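Shared workshop builds its own hand-held gripper

VULLOMTHORPE – A gripper you work by hand, put together on a bench at the Vokus shared workshop, has been picking things up off a white board since February. Parts bill so far: $38, not counting tape.

Ashley Entwistle did the design at home. Dark plastic fingers, brass-lined holes at the joints, grip pads on the inside faces. Pads are the weak spot. They fray, edges peel, bits hang off. 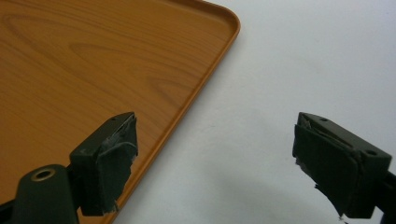

What does the gripper need before it can go on a robot arm? A motor and a mounting plate, mostly, and the plate is already drawn.

Flat stuff is hard, Entwistle said. A tray rim gives the fingers very little to hold. Round things go better, and a shallow shiny disc can be held upright on its edge, one finger on each side of the rim.
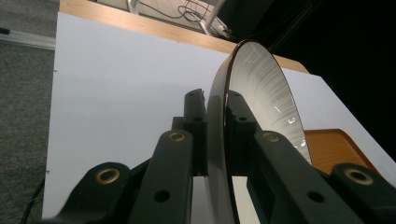 Buschmann, commenting on the workshop's page, wanted to know why not molded silicone pads, as tape was never going to last on a pinch grip. Entwistle wrote back that silicone is next on the list, once theres a mold.

Next version gets a longer arm and fewer screws. The current one takes 40 minutes to strip down and put back, too long for a evening session.
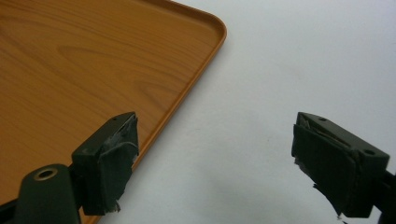

The motor will probably come from Arnov, the parts shop two doors down, which has offered one at cost. Budget for the whole thing is capped at $60. Files go up on the workshop page when the plate is done – no date yet. Bench is open from 6 p.m. for anyone who wants a try.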